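Pre-release checklist, Hikari party-game app (couples and group modes), build 5. Completed in September against the tablet and phone versions. Status codes: P = pass, F = fail, C = pass with comment, N/A = not applicable.

Scope covers prompt content, age gating, data handling and physical play. Payment screens are inspected separately.

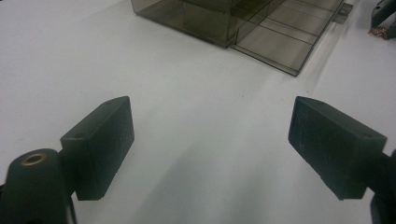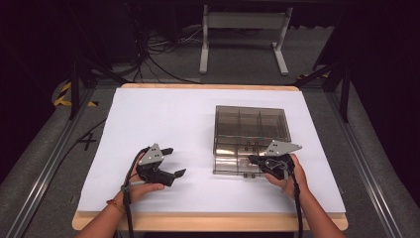

## 1. Age gate and consent

- [x] 1.1 Age screen appears before any prompt is loaded. **P**
- [x] 1.2 Couples mode stays locked until both players confirm. **C**. Confirmation is stored per device, so a second pair using the same tablet inherits it. Reset at session end.
- [ ] 1.3 Consent text is readable at the largest font setting. **F**. Last line is hidden behind the Continue button on small phones.
- [x] 1.4 Declining returns the player to the menu without penalty. **P**

## 2. Prompt library

The library holds 400 prompts, supplied by Moltelance. All were read in full for this inspection.

- [x] 2.1 No dare requires alcohol. **P**
- [ ] 2.2 No dare requires leaving the building. **F**. Two of the outdoor dares are still tagged "any location". Retag or remove.
- [x] 2.3 No truth question asks for a password, bank detail or home address. **C**. "What was your first pet called?" is a common security question. Recommend withdrawal.
- [ ] 2.4 Food dares carry an allergy notice. **F**. Notice shows in group mode only.
- [x] 2.5 Spelling follows the regional setting (colour, favourite, neighbour). **P**

## 3. Skip and stop functions

- [x] 3.1 Skip is visible on every card. **P**
- [x] 3.2 Skipping does not reveal the prompt to the other players. **P**
- [x] 3.3 Stop ends the round within 2 seconds. **C**. Measured at 3 seconds on the Vainio tablet with sound effects enabled, within limits on all other units. Accepted for this release only.
- [ ] 3.4 Skip limit can be switched off. **F**. The toggle is present but reverts on restart. Carried over from build 4.

## 4. Physical play

- [x] 4.1 Blindfold dares instruct the player to remain seated. **P**
- [x] 4.2 Spinner mode warns players to clear glassware from the playing surface. **P**
- [x] 4.3 Timed dares do not encourage running. **C**. Countdown tone is urgent. A softer tone was requested from Grestov and has not been received.
- [ ] 4.4 Lifting and carrying dares. **N/A**. Removed from library.

## 5. Privacy

- [x] 5.1 Answers are not recorded. **P**
- [x] 5.2 Camera permission is requested only when a photo dare is drawn. **P**
- [ ] 5.3 Photos are deleted at session end. **F**. Deleted from the app folder, retained in the device gallery. Release is blocked until corrected.
- [x] 5.4 Player nicknames are cleared on exit. **P**

## Actions before re-inspection

1. Correct 5.3 and retest on all units.
2. Correct 1.3, 2.2, 2.4 and 3.4.
3. Reset the couples confirmation at session end (1.2).

Items marked P need not be repeated unless the prompt library changes.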